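Starnik small-parts tidying set: data card

Status: usable, with reservations
Maintained under the Dirnum project
Last revised in February

What this is

A collection of short recordings of small things being put away on a wooden tabletop. The things are toy-sized pieces, mostly green, some red, and the place they are supposed to go is a round container. There are 1414 recordings in the current release. An earlier note promised 2000. The difference is recordings we threw out, and I would rather have thrown out more.

The short name on the download page is "tidying". I argued against it. Picking up one small object and dropping it in a cup is a piece of tidying, in the way that cracking an egg is a piece of breakfast. If you need sorting, stacking, folding, wiping or deciding what is trash, look elsewhere.

The tabletop

Everything happens on the same light wood surface with a strong grain. We considered a plain white sheet and decided against it, partly because people's tables have grain and partly because the sheet wrinkled. I'm not convinced the wood makes the set more realistic. It is one table. A model that learns this table has learned this table, and the claim in the Henau summary that the set "covers household surfaces" should be ignored.

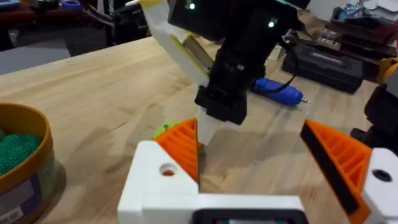 Grain direction differs from view to view, so don't use it to line anything up. Lighting was left to the room. Shadows fall where they fall, and some of them are dark enough to confuse a color threshold set by eye.

The objects

Small pieces in green and red, which the labels call "block", and a few rounder ones, which the labels call "fruit" or "ball" depending on who was labeling that afternoon. We never settled this. A lime-green round thing with a little knob on top is a fruit to one person and a ball to another, and both labels are in the files. Merge them unless you have a good reason to keep them apart.

Green is overrepresented. Please don't report color results from this set as if they meant much.

The container

Round, brown to tan, with a darker rim. The labels say "cup" throughout, although "tin" would do as well. Early on it was agreed that a piece counts as put away when it is inside the rim and no longer held. That works until the container fills up. Once pieces are heaped above the rim, "inside" becomes a matter of opinion, and 67 recordings carry the tag "heaped" for this reason. Leave them out of any success rate you plan to publish.

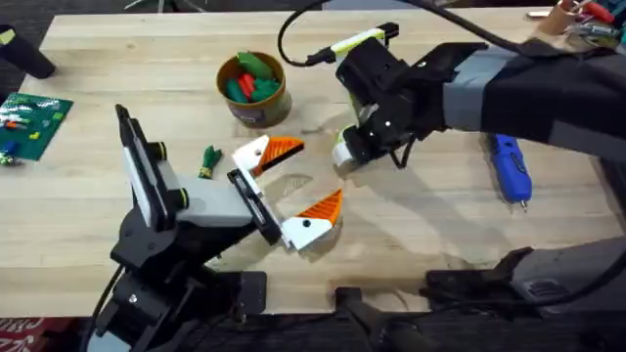 A piece lying alone on the wood at the start of a recording is the usual target. It is not always the target. Read the task line before assuming anything, especially where the container already has pieces in it.

Labels

Each recording has a task line, a start state, an end state and a pass or fail mark. The marks were checked a second time for about half the set. In 17 cases the second reader disagreed with the first and we kept the second reading, for no better reason than that it was later.

Known problems

Container position varies less than the start-state table suggests.
Rounder pieces roll, and the end state is sometimes recorded before they stop.
The word "left" in the task lines means left in the fixed view. In other views it may not.
File names from the Schouten batch use a different date order. Sort by index.

What I would not use it for

Anything described as general household skill. Comparing objects by color. Counting pieces in the container, which was never labeled and can't be recovered from most views.

It is reasonable for short pick-and-place work and for checking whether a method copes with small objects on a patterned surface. Corrections go in the issues file, with the recording index in the first line.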